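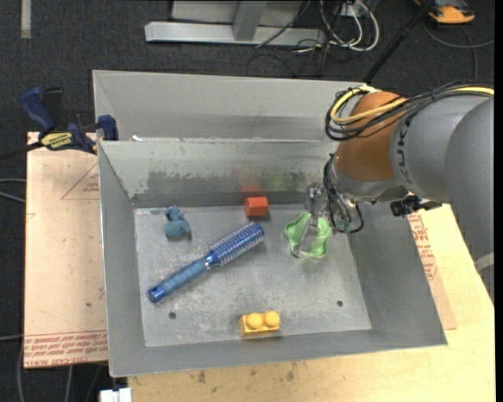
Front bin, fixed cam, arm down at the green bowl

Re: [zundeck-users] planner rejects grasps close to bin wall

Hi all,

replying inline, short on time, sorry.

> We moved from the old sampler to the Trirkow one in August and since
> then anything near a side wall gets thrown out as "in collision" before
> IK even runs. Middle of the bin is fine. Log says 1,299 candidates in,
> 2 out. Is the wall margin hardcoded somewhere? We run the stock bin
> model from the Palma repo.

Not hardcoded, but the stock model is a box with straight walls. Ours slope in toward the floor, yours probably do too if you have the same kind of metal bin. So the box is wrong either at the rim or at the floor, pick one. We swapped in a mesh with the real slope and got 176 candidates through on the same kind of scene. Not great but the planner has something to work with.

Second thing - check what the depth does on the metal. In the pic there's a red smear on the back wall behind the little red-orange block and a green one next to it, same color as the bowl. Those are reflections. Our color segmenter happily made an object out of the green one, and then the collision check inflated it. We now drop any segment whose points sit on the wall plane. Do that BEFORE clustering, not after, I had it teh wrong way round for a while.

> Also do you model the cables on the arm?

Sort of. One fat capsule by the wrist and one over the orange-brown joint housing. Too fat, it kills some good poses on the side where the loops hang. Wurkska has a branch with per-link padding, have not tried it. If someone has numbers please post.

> What timeout do you use?

600 ms per grasp, then next candidate. Longer didnt help us, if it hasn't found a path by then it's nearly always the wall.

Params to look at first:

wall_margin
segment_plane_reject
cable_capsule_radius

Will push the mesh to the Zundeck contrib folder tonight - units are meters, origin is center of the floor and NOT the corner like the old one.

cheers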